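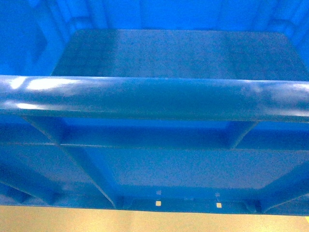 Amado Manalastas asked me on Friday whether you really can learn to bake decent rye bread from a library book and a cold kitchen, and I promised him a proper answer, so settle in, friends, this one has a few parts.

Short version: yes! Longer version: yes, but your first loaves will be bricks and you will eat them anyway, toasted, with far too much butter. My first one came out so dense that I sliced it with the saw-edged knife my aunt uses for squash.

The book is the Kozłowski one, the old edition with the brown cover. The Drarside branch has it (or had it, I may be the reason it's missing). Skip the chapter on flour history for now and go right to the starter. Feed it at the same time each day and keep it somewhere steady. Mine lives on top of the fridge next to the radio. 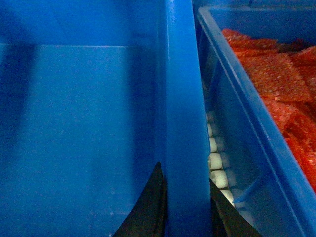
Does it have to be whole rye, though? All I can get near me is the medium kind.

Medium is fine, I promise! You'll get a milder loaf and a slightly softer crumb, and some people in my house like it better that way. I'd use a little less water to begin with and see how the dough feels. It should be like wet clay – sticky, a bit rude, no stretch to it at all. Please don't knead it the way you would a white loaf. You'll only end up wearing it.
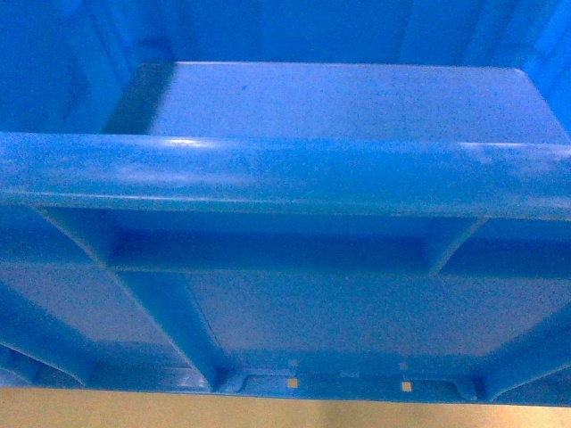 Now, the water. Kozłowski wants 70 percent and I've never had any luck with that in my Roletti pan, which is narrow and tall, so I go up a splash and let it sit longer. Overnight on the counter in October, less in summer. When the flour dusted on top starts to crack, it's ready for the oven.

And then comes the part I'm bad at, which is leaving it alone. Wrap it in a towel and wait until the next day, two days if you have the patience of a saint. Cut it early and the middle is pure glue. I have done this 6 times and I'll probably do it again.
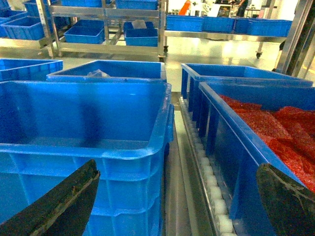
Blue crates, one with something bright red in it.

Amado, if you make it out to Weltow before the weather turns, I'll have a jar of starter waiting for you. Bring your own lid, mine are all on the pickles!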